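## 4. Lo que la gente llama «limpio»

Antes de meterme con los resultados tengo que contar cómo llegamos a esta sección, que en el primer borrador era una nota al pie. Leidy Taipe y yo queríamos estudiar el gasto de agua en baños pequeños de alquiler y les pedimos a los hogares de Plendska y Hamdan que llevaran un diario de uso. Casi todos escribieron de litros durante un par de páginas y luego se pusieron a hablar de limpieza: quién repasa el lavabo, con qué, cada cuánto, y sobre todo quién no lo repasa. Nos rendimos pronto y abrimos una categoría nueva (¡que acabó siendo la más grande de todas!).

### 4.1. El fondo y el borde

El corpus tiene 1173 entradas de diario. De ellas, unas 600 mencionan el lavabo por lo menos una vez, y ahí aparece una división que yo no esperaba. Los participantes tratan la cubeta como dos sitios distintos. El fondo, con el desagüe, «se limpia solo», frase que encontré escrita con muy pocas variantes en los dos barrios. El borde, en cambio, es territorio de alguien: allí se deja el jabón, el vaso, la maquinilla, y allí empiezan las discusiones.
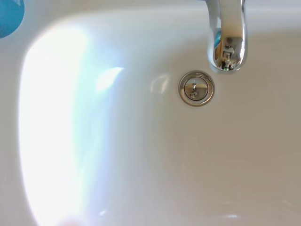

**Figura 1.** Cubeta de lavabo blanca con desagüe redondo cromado, vista desde arriba.

Me interesa mucho ese «se limpia solo». Cualquiera que haya vivido con agua dura sabe que en el fondo se deposita cal, y de hecho varios hogares de Hamdan se quejan del cerco alrededor del desagüe. Pero la queja sale en las entradas de tema general («esta agua es malísima») y casi nunca en las de reparto de tareas. Es decir, la cal se le atribuye al barrio, a la red, al edificio; el pegote de pasta de dientes se le atribuye a una persona con nombre. La misma superficie blanca y brillante (Figura 1) admite las dos lecturas según dónde caiga la mancha.

Lakshmi Thevar, que codificó la mitad del material por separado, propuso llamar a esto *suciedad sin autor* y *suciedad con autor*. Me gustó enseguida y así lo usamos en lo que queda del artículo. Reconozco que la frontera es borrosa: un pelo en el desagüe, por ejemplo, cambia de categoría según su color y su largo, y ahí discutimos un buen rato las dos. Al final lo dejamos como «con autor» solo cuando el diario señala a alguien.

### 4.2. El repaso rápido

La práctica más repetida es lo que los participantes llaman repaso, pasada o, en Plendska, «darle un agüita». Consiste en secar o frotar lo que está a la vista con lo que haya a mano, sin producto. Tenemos 400 entradas con esta práctica, y lo bonito es la variedad de cosas que sirven de trapo: la toalla de manos, un calcetín camino de la lavadora, papel higiénico doblado, un pañuelo. El papel gana con diferencia — y eso que los mismos hogares, en la entrevista inicial, dijeron usar siempre bayeta.

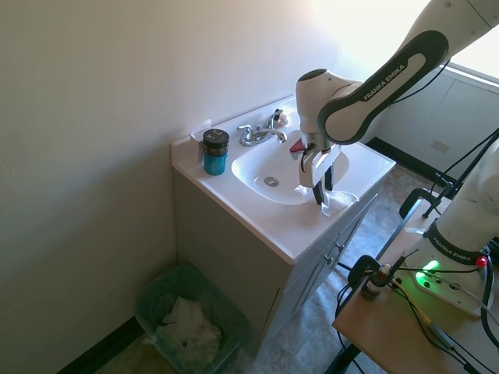

**Figura 2.** Mueble gris claro con encimera blanca y lavabo integrado; grifo cromado de dos manecillas y pañuelo arrugado sobre el borde delantero derecho.

No creo que mintieran. La bayeta pertenece a la limpieza «de verdad», la que se cuenta cuando alguien pregunta, mientras que el papel pertenece a un gesto que dura segundos y que mucha gente ni siquiera considera limpiar. Una participante de Plendska lo escribió así: «No limpié nada hoy, solo pasé un papel por el lavabo y el grifo». ¡En la misma línea! Para el análisis contamos esa entrada como limpieza, y soy consciente de que ella no lo haría.

El grifo merece un comentario aparte. Los modelos de dos manecillas salen mucho peor parados en los diarios que los monomando, por los rincones de detrás, donde se acumula agua y donde el papel se deshace. En ocho hogares alguien guarda un cepillo de dientes viejo exclusivamente para eso, y en dos de ellos hubo un incidente con el cepillo equivocado que prefiero no transcribir.

### 4.3. Papel, luz y prisa

Queda la cuestión de cuándo. Yo venía con la hipótesis de las visitas (se limpia porque viene alguien) y los diarios la apoyan a medias. Lo que aparece más a menudo como desencadenante es la luz. Se enciende el foco del espejo, entra el sol por la ventana a cierta hora, y de golpe se ven las gotas secas. Leidy cree que esto explica por qué los baños interiores de Hamdan registran menos repasos, y me parece razonable, aunque con nuestros datos no podemos separarlo del tamaño del hogar.
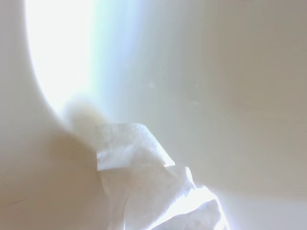

**Figura 3.** Papel visto de cerca, con una zona de luz blanca muy intensa.

Una luz muy fuerte también puede tener el efecto contrario. Varios participantes cuentan que con el foco encendido el esmalte «se ve todo blanco» y dan el lavabo por bueno, hasta que lo tocan y raspa. A esa comprobación con el dedo volvemos en la sección 5, donde comparo lo que la gente mira con lo que la gente toca, y donde entran por fin los datos de consumo de agua que nos habían traído hasta aquí.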